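Perception and planning working group
Minutes, November meeting

Chair and minutes: Pichit Luangrath
Also present: the Koter planning team, two from Rimar (simulation), one from Saengthong by phone until 3.30

1. Last month's minutes
Agreed, with one change. Item 4 said the depth filter was "fixed". It should say "switched off". The Rimar side asked for it to be noted that they had said so at the time.

2. Zandum segmentation release
Rimar went through the new release of Zandum, the module that turns camera views into object masks for the planner. It was trained on 3514 simulated scenes and tested on 314 held back. They report far fewer missed objects than in the old version.

Pichit asked whether the held-back scenes came from the same generator as the training ones. They did. Pichit said in that case we have learned that the generator agrees with itself, and asked for the slide title "Ready for hardware" to be changed before it goes to anyone else. Rimar will change it.

3. Shadows
The longest item. Koter's planner treats every mask as something to avoid, so a shadow marked as an object costs us a path. Two renders from the tabletop set were put up, a view from overhead and a close one of the mouse.

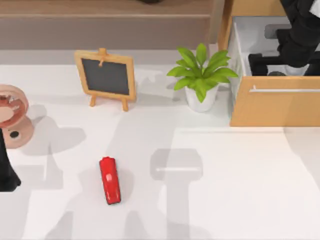
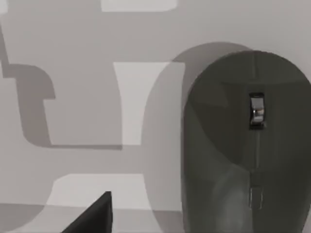

Simulated tabletop, both renders.

Koter said their logs hold 781 aborted plans and that more than 40 of those they have opened by hand were down to shadow masks. Asked how many they had opened by hand, they did not have the figure. Without it the 40 is of little use to us either way, and it should not be quoted outside this group.

Rimar proposed softening the lights in the simulator. Pichit was against. Softer lights would make the numbers better and leave the module as it was. Saengthong said their own bench has a window and a desk lamp and will not be softening either of them.

A second proposal was to let the planner ignore any mask with no height. Koter is in favour and thinks it is two days' work. Pichit doubts the two days and also the idea, as thin things on a table have hardly any height – a sheet of card, a flat cable. Left open. Koter may try it on a branch but not on main.

4. Gripper self-masking
The arm model is now used to remove our own arm from the view before masking. It removes the arm and leaves the arm's shadow. Rimar believes the shadow can be worked out from the light positions. True in the simulator, where we know them. No answer yet on what would supply them on the bench.

5. Replay tool
Still crashes on long logs. Third meeting running. Koter to name one person for this by the end of the week.

6. Actions
Rimar: retitle slide, rerun the test on scenes from a different generator.
Koter: count of plans opened by hand, height branch, replay tool owner.
Saengthong: send raw bench views, window included.
Pichit: hold the hardware date until the rerun is in.

Closed at 4.10. Next meeting in the same room, if the projector is back.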